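Squeezing bread, and the grasp width bug

Dec 2, 2022

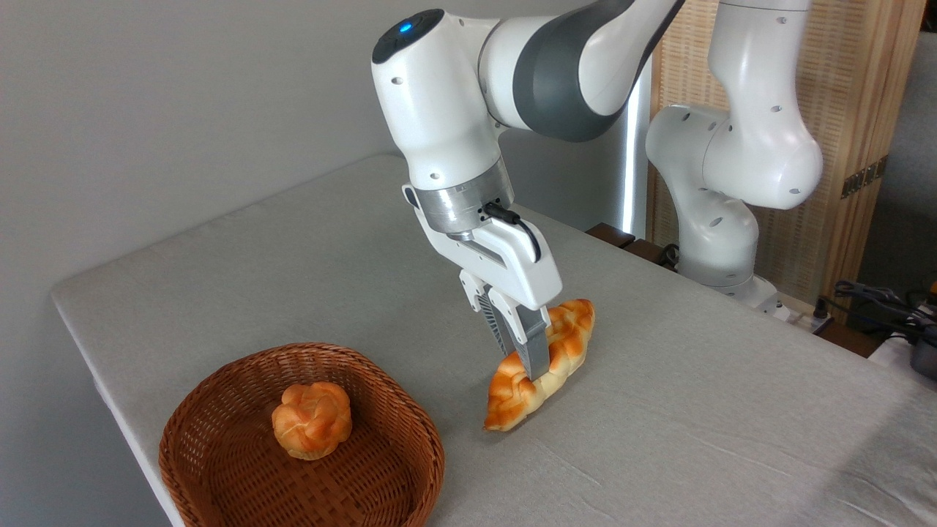 The braided loaf in the gripper, with a bun in the basket.

I said in the last post that I would write up the grasp width problem once it was fixed. It is mostly fixed, so these are my notes.

The task is simple to state. There is bread on the table and it should end up in the basket. The perception side finds each piece, fits an oriented box to it, and hands over a center, a long axis and a width. The planner picks a grasp across the short side of the box and the controller closes the fingers until something tells it to stop. I call the whole stack Cliseo, mostly so the folders have a name. The planner inside it is Pilum, which I have been using since September and have no big complaints about.

The trouble was in the "something tells it to stop" part. I had the controller closing to the measured width minus a fixed margin. For a rigid object that works well. You ask for a little less than the real width, the fingers hit the object, the position error builds up and you get a steady grip. With soft things the fingers just keep going. A round bun came out fine because it is fairly even all over. The long braided one has thick parts and creases, and the width from the box fit is the widest point of the whole loaf. If the planned grasp landed on a crease, the commanded width could be larger than the bread at that spot, and the fingers stopped before they held anything. The arm would then lift, very smoothly, with nothing in it.

My first fix was to raise the margin. That got the braid off the table and flattened the buns. I should have expected that.

The second fix was to measure the width locally. Instead of taking the box, I cut a thin slice out of the point cloud at the grasp pose, as wide as the finger pads, and take the extent of that slice along the closing direction. This needs enough points in the slice to mean anything. A glossy crust doesn't help, because the depth camera drops points on the bright spots and you get holes exactly where the braid is highest. I now throw away any slice with fewer than 91 points and slide the grasp along the long axis until I find a better one. The search never goes far from the center, or the loaf hangs down at one end when it is lifted. The number 91 came from a plot of good and bad grasps and I would not defend it in front of anyone.

The bright spots also depend on the lighting. There is a vertical light strip behind the table, and with it on, the exposure on the camera changes enough to move the holes. I tried a fixed exposure and it was better. I haven't gone back to auto.

The third change was in the controller. The fingers now go quickly to the local width plus a small clearance, then close slowly while watching the motor current. When the current stays over a threshold for 5 control cycles in a row, the fingers hold position. Before this I was stopping on a single reading, and friction in the fingers was enough to set it off early. The threshold is set per object class, so the perception label matters again, and I don't love that. A bun labeled as a loaf gets squeezed harder than it should.

Aisling Ó Ceallaigh read a draft of the controller code and asked why I was holding position after contact and not holding force. It's a fair question. Bread relaxes under the fingers, so the grip gets weaker while the arm is moving. On a short move to the basket it has not mattered. On a longer one I think it would. I have a force version on a branch, but it creeps: the fingers keep closing a tiny bit as the bread gives, and I need a limit on the total travel before I trust it.

For logging I moved from my own text files to Clirkine, which records the joint states, the gripper current and the cloud slices on one clock. This should have been done first. Two of the bugs I chased were the same bug, a delay between the current reading and the finger position, and it was plain to see as soon as both were on one plot. I keep the last 3000 samples from each grasp and delete the rest. The plots themselves come out of Metwally, and the only trick there is to turn off the smoothing, which is on by default and hides the contact spike.

Things still open:

The drop. The release height is a constant above the basket floor, and it ignores whatever is already in the basket.

Planning with the second arm. It stays parked, and Pilum treats it as a static obstacle with a lot of padding. The padding rules out some good wrist angles on the right side of the table.

Labels. I would like one current threshold that works on everything, maybe from the slope of the current and not its level. I have a few plots that look hopeful and a few that don't.

I'll do the release height next, as it is the smallest of them. The slice code is cleaned up and I will put it in the usual repository when the tests pass on the older camera driver too.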